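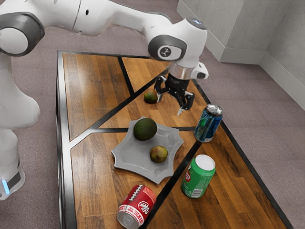

PLIMAMARD, Sep 5, 2024 - I get asked one question more than any other, usually by somebody's mother-in-law at a barbecue: can a robot clear my table yet? My name is Danica Vukadinović, I run the chores program at Merer, and as of today I have a longer answer than I used to, because we're putting our first Table Report out for anyone to read, free, bad numbers included. Most of the work behind it was done in simulation, on jobs that look like nothing at all to you and me. A plate with an avocado and a piece of fruit on it, one more piece of fruit lying on the wood by itself, a blue can and a green can standing up, a red Dr Pepper can on its side. You'd deal with that lot while talking on the phone. An arm with two fingers has to think about every bit of it.

So, the short answer for the mother-in-law: sometimes, slowly, and please keep an eye on it.

Now the longer one. Over the summer we ran 901 simulated table-clearing jobs with our planning software, which we call Avia. Each job was a tabletop with a mix of dishes, fruit and drink cans, and a written instruction such as "put the fruit on the plate" or "stand the cans together." We scored a job as done only if every item ended up where it was asked for and nothing hit the floor. Nearly done counted as not done. That rule was Teodora Matić's idea (she leads our testing) and I argued against it for most of July. She was right, and it's in the report, so I may as well say it in the press release too.

Of the 901 jobs, 215 failed. I'm pleased with that and I'm also a bit annoyed by it, if that makes sense! Two years ago we couldn't have written this report at all. But if the dishwasher in your house failed that often you'd have it out on the curb by the weekend.

Where do they go wrong? Cans on their sides, mostly. A standing can is a nice thing to grab: you come down from above, close the fingers, lift. Tip the same can over and it wants to roll the moment a finger brushes it, and the software has to work out which way it's pointing before it commits. Small round fruit gives us the same kind of trouble, especially close to the edge of a table. Plates are a different headache. Flat ones with a low lip leave very little to get a finger under, and in this round we didn't ask Avia to pick up a loaded plate even once. We'd like to. It's not ready.

"People see a tidy clip and assume the rest is solved," said Teodora Matić, head of testing at Merer. "I'd like them to see the failures next to it. If a can rolled away and the arm kept going as if it hadn't, that's in the report, with the reason if we found one. In a few cases we didn't find one, and we say that as well."

A fair question is how much a simulated table tells you about a real one. Some, I'd say, and less than I'd wish. A simulated avocado doesn't bruise unless somebody tells it to. Nobody has spilled soda on the wood and left it to go sticky overnight. Simulation lets us repeat a job, change one thing, and see what broke - that's what we use it for, and we don't claim more for it than that. The next stage is a real bench with real groceries, and I fully expect the score to drop when we get there.

That stage starts with Popescu, a family-run cafeteria supplier here in Plimamard. They've offered us a corner of their packing floor for 12 weeks, along with a steady stream of dented cans and fruit that's past selling. The staff there have already told me exactly what they want from a robot, and it isn't what I'd pitched. They don't care about laying tables. They want something to sort returned cans at the end of a shift, when everybody's tired and wants to go home. I think that's a much better first job than a dining room. The items are alike, the bench stays put, and if the arm takes twice as long as a person it can carry on after the lights go down.

At home I'd give it longer. Your kitchen changes every hour, there's a kid's homework under the fruit, the cat's involved. I won't put a year on it. I've done that before and my sister still brings it up.

The Table Report runs to 31 pages and covers how the jobs were built, how they were scored, and every type of failure we recorded. It's written in plain language and there's a separate section at the back for people who want the technical side. Teachers, reporters, shop owners and the plain curious can ask for a copy through the Merer front desk, and you don't have to sign up for anything.

We're also taking suggestions for the next round of chores. So far we've had folding dish towels, matching lids to tubs, and "finding the good scissors." If you pack, stack, wipe or sort things for a living, I'd especially like to hear which ten minutes of your day you'd hand over first.

About Merer
Merer develops planning and testing software for robot arms that do everyday handling jobs. The company is based in Plimamard. Avia is its task-planning software.

Press contact
Danica Vukadinović, Chores Program, Merer, Plimamard
Interviews with Teodora Matić can be arranged on request.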